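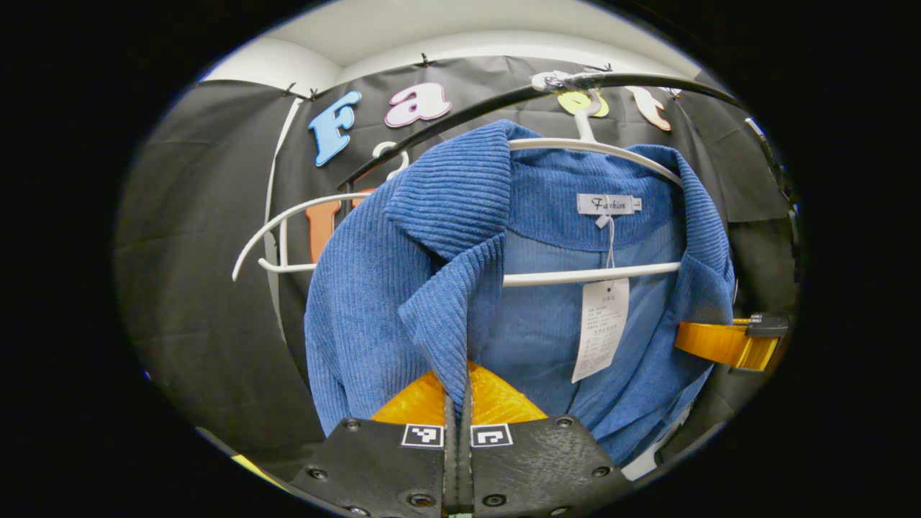

Prerstead Community Clothing Room

Coat rail goes back up Saturday, more shirt-jackets than expected

March 19, 2026

Posted by Yutong Tang
15 shares | 4 comments

Quick one before the doors open. The clothing room is back this Saturday, 10 to 2, usual place, side entrance on Paiva Street. Front door still locked while the floor gets done so please don't queue there.

Big news is the jackets. Umutora, the shop on Varoslow Road, closed its upstairs in early March and sent over what was left on the racks. 493 pieces all told. Mostly shirts and light jackets, some knitwear, a few pairs of pants nobody has sorted by length yet. Plenty still with the paper hang tag on.

The blue corduroy one is up on a white plastic hanger already, tag still on its string inside the neck. Royal blue, fine ribs, nice big collar. Label says "Fashion" and then a small size marking. The tag is in Chinese, lots of tiny print. Several people have asked what it says. I can read Chinese fine, just not print that small, so bring your glasses and have a go.

On sizes. Please try things on. Going by the label alone has caught a few of us out with this delivery, one medium fit like a large and the next one wouldn't button. Two changing booths, curtain on the left one sticks, pull from the bottom.

Prices same as the winter sale. Shirts $3, jackets and shirt-jackets $6, knitwear $4. Kids' stuff free as always. Cash or card, though the card reader was slow last time, so small bills are a help. If money is tight just say so at the desk, no form to fill in.

Limit is five items each until noon. After that take what you like. We had over 500 through the door across the winter sales and the rail was bare by lunchtime on the first one, and the folks who came off the late shift got nothing. Hence the limit.

The winter sales made $2,875. Most of that has gone on the new rails and on the heating bill, and the rest pays for the washer repair, which is booked for the last week of March. Until then we cant take anything that needs washing first. Clean and dry only please, in a bag you dont want back.

Hangers. We are short. The delivery came with some but not enough for everything, so a lot of the shirts will be folded on the long table. If you have spares at home, plastic or wire, drop them in the crate by the side entrance any day before Saturday. Clip hangers for pants especially.

Corduroy care, as it came up on the phone twice this week: wash inside out, cool, hang it up damp and brush the ribs when dry. Don't iron it flat.

Setting up Friday from 5. Anyone with a free hour is welcome, there is tea, and the long table needs at least four to carry it. Wear something you don't mind getting lint on. Parking behind the hall is closed Friday evening but open again for the sale itself.

No dogs inside this time, sorry, there's a hook and a water bowl by the steps.

Anything left at 2 gets boxed for the April rail. No early sales and no holding things back, please don't message me about the blue one.

Related

Winter sale: what sold and what didn't
Side entrance in use until the floor is finished
Washer repair date set
Wanted: hangers, any kind
Kids' shoe swap, sign up at the desk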